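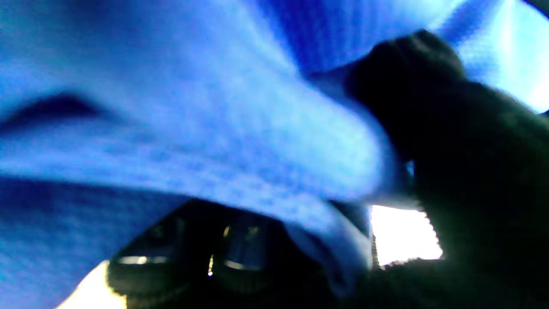
Folding trials, blue stock, 2 p.m.

Back to the folding question. Fondora claims its board gets a shirt flat in 7 seconds. I have my doubts. Their pile was stiff new cotton, and ours is soft stuff that slumps the moment you lift a corner.

Tried 3 ways of picking up a blue piece. Pinching at a ridge holds best, but it leaves a roll that has to be smoothed out again, so where is the time saved? The Grirlow sheet skips that step entirely.

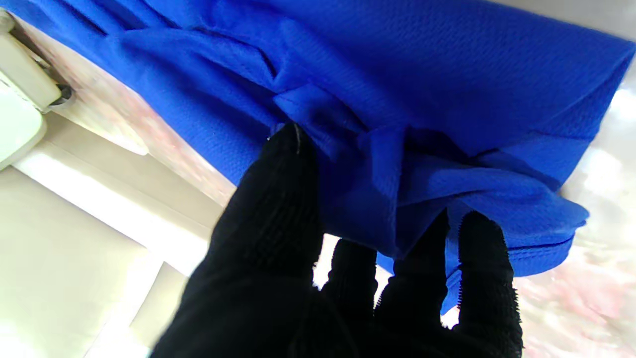 Lokilholm, June

Gathered from the middle, the blue cloth bunches into a knot of creases. Fine for moving it, poor for folding it. The sheet says "grasp centrally" - I would cross that out. Want to see 50 folds from the edge before I believe any number.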